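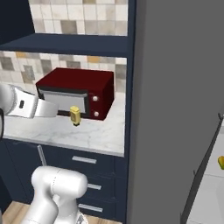
Prikton Kitchen Pack, reviewed after one week of demo collection

Setup took 2 hours, most of it spent on controller mapping. We recorded 200 teleoperated episodes in simulation across 4 appliance tasks. Playback matched the logged joint states in every episode I checked.

Contact is the weak area. Door handling needs a smaller physics step than the default, and small objects left near an appliance get knocked over on wide approaches. Sunil Herath discarded 6 episodes for that reason. Material and layout changes are easy to script. Export is slow, and the camera timestamps start one step late.

Good value for imitation learning. Fix the timestamps before training.

Rating: 4 out of 5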